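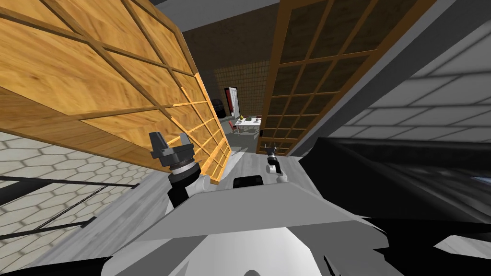

Surnora gripper comparison

The Surnora gripper comparison is a procedure for testing robot end effectors in simulation before they are fitted to a physical arm. It was developed for two-armed robots that work indoors, where furniture, walls, and panels limit the paths an arm can take. The procedure ranks grippers by how well they complete a fixed set of motions and grasps, and it records the camera view from the robot's body throughout each trial.

Background

Earlier gripper tests at Surnora placed a single arm over a bare bench. Results from these tests favored wide, strong grippers, which then performed poorly when mounted on a mobile torso. The main cause was collision with nearby surfaces during the approach. The present procedure replaced the bench with simulated rooms and treats clearance as a measured quantity on the same level as grip force.

Test environment

Rooms are assembled from a library of surfaces and furniture. A typical layout has wooden lattice panels with a narrow gap between them, tiled surfaces, and a table and chair in the space beyond. Lattice and tile patterns are used heavily. Repeating cells are a known source of error for stereo matching, and a camera that loses track of depth on a grid will misplace the fingertips by one or more cells.

The view may be strongly tilted relative to the floor. Controllers are expected to work from the robot's own coordinate frame and are given no correction for the tilt.

The library holds 278 objects and surfaces. Each layout is stored with a seed number so that a trial can be repeated exactly with a different gripper or controller.

Grippers

Two designs have been compared in most detail. The Prakier unit is a two-finger parallel gripper with flat pads and a short stroke. The Flodano unit uses narrow, tapered fingers driven by a linkage, with lower closing force and a smaller outline at the wrist. Both are modeled with full collision geometry, including the mounting flange. Cables are left out of the model, a known weakness of the method.

Controllers

Each gripper is run under two controllers. The first is a position controller with a fixed speed limit. The second, supplied by Weidemann, is an impedance controller that lets the arm yield on contact. Gains are set once per arm and are not retuned when the gripper is changed, although the mass of the end effector is updated in the dynamics model.

Procedure

Each trial begins with both arms folded against the torso. One arm is moved to a holding pose close to a panel, and the other is extended toward the gap. The trial is scored on four values: smallest distance to any surface, number of contacts, time to reach the target pose, and the share of time in which the fingertips stay visible to the camera. Grasp trials follow the same sequence and add a lift of 27 millimeters. A trial ends early if the contact force passes the limit set for the arm.

Results

A full comparison consists of 1,027 trials. In the reference run, the Flodano unit had fewer contacts in narrow openings under both controllers. The Prakier unit held heavier objects and slipped less during the lift. The impedance controller reduced peak contact force for both grippers but lengthened the time to target — in some layouts by almost half.

Visibility scores depended more on arm pose than on gripper type. With an arm raised close to the camera, the gripper hid a large part of the workspace, and the position of the second gripper had to be taken from joint readings alone.

Limitations

Friction between pads and objects is represented by a single coefficient, and pad wear is ignored. Rendered reflections on dark, glossy surfaces are simpler than those recorded by a real sensor, so depth errors on such surfaces are likely to be understated. Scores from different versions of the object library cannot be compared directly.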